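Position paper, April 2025

# The Case for Plain Seating in Shared Rooms

Every organization that keeps rooms for common use must sooner or later decide what people will sit on. The decision is usually made late, after the walls are painted and most of the money is spent, and it is usually made from a catalog. This paper argues that seating deserves earlier attention, and that the best choice for most shared rooms is a plain dark seat pad on a simple base, kept in good repair and replaced one piece at a time.

The opinion is offered on the basis of work at Irkero, where our office is responsible for the furnishing of 13 meeting and reading rooms in two buildings. Those rooms hold 122 seats. They are used by staff, by visiting groups and, in the evenings, by residents of the neighborhood. It should be said at the outset that not all of my colleagues share the view set out below.

The first argument is one of upkeep. A shared seat is used by many people, and no single person feels responsible for it. Patterned fabric was long recommended to us on the ground that it hides stains. It does hide them, and for that reason they are left alone until the fabric can no longer be cleaned. On a plain dark surface, lint and crumbs are visible at once. Gilberto Huanca, who supervised our cleaning staff until March, regarded this as the chief merit of the black pads in the Luna building. His crews could see what needed a brush and what did not, and they spent their time accordingly.

The second argument concerns the room itself. Most of our walls are white and will remain so. A black pad against a white wall gives a clear edge, and people with limited vision have told us that they find such a seat more easily than a beige one. We did not foresee this benefit when the pads were ordered, and it has become one of the stronger reasons to keep them.
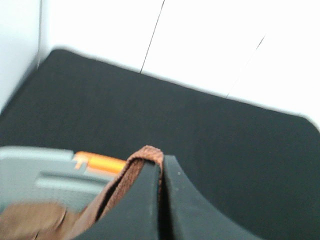

Shape matters as much as color. A pad with square corners wears first at the corners, where the cloth is pulled tight and rubbed by every passing bag and coat. Soft, rounded corners spread that wear. They are also kinder to knees in a narrow aisle. When the Fodor reading room was refitted, the difference in price between the two shapes was small enough that the question should never have been debated for as long as it was.

There are fair objections. Édgar Castaño has argued in several planning meetings that plain black seating makes a public room feel like a waiting area. He would prefer color, and he would accept a higher cleaning bill to have it. I take the point seriously. A room may be easy to maintain and still be a place where people do not wish to stay. My answer is that color can be supplied by rugs, curtains and the spines of books, all of which are touched less often than a seat. Mr. Castaño does not consider this a full answer, and the matter remains open between us.

Karabo Botha raised a different concern, namely that matte fabric holds dust. That is correct. A wiped vinyl surface is cleaner on the day it is wiped. Vinyl is also noisy and unpleasant in warm weather, and in our older rooms it split along the seams. We now set aside $500 a year for each building to re-cover worn pads in cloth, and so far that sum has been enough.

I would ask those who plan shared rooms to take one practical step before they sign an order. Place a sample pad in the room where it will be used and leave it there for a month - not in an office, and not under the lights of a showroom. Let people sit on it with wet coats. Then turn it over and examine the underside, the zipper and the corners. The sample should be bought at full price, so that there is no temptation to treat it gently.

The rooms at Luna will be reviewed again when the present covers reach the end of their service. Comments on this paper may be left with Segundo Sánchez at the furnishings desk, who will also lend a spare pad to any department that wishes to try one.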